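Swap Shelf Opens at Kadodon Hall

The swap shelf is back, and it has grown! Last October we tried it out in the hallway at Kadodon Hall, with one bookcase and a hand-lettered sign, and people brought in over 90 things in a single afternoon. Bread tins, puzzles, a fondue set (gone in minutes), three copies of the same gardening book.

This spring we have the whole back room. Bring anything clean and working that you can carry in by yourself. Small kitchen things and desk trays go fastest, so if you have a drawer full of them, please dig in.

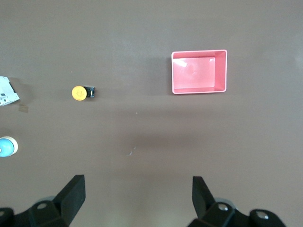
Ilaria Grasso

Clothes are welcome this time too, folded and sorted by size if you can manage it. We still can't take mattresses, car seats or paint. Toys with missing pieces can go in the craft bin, where the Guérin Street after-school club will happily pick through them.

Doors open at 10 and we pack up at 3. You don't have to bring something to take something, so come and browse! Parking is behind the hall, and the number 60 bus stops across the street.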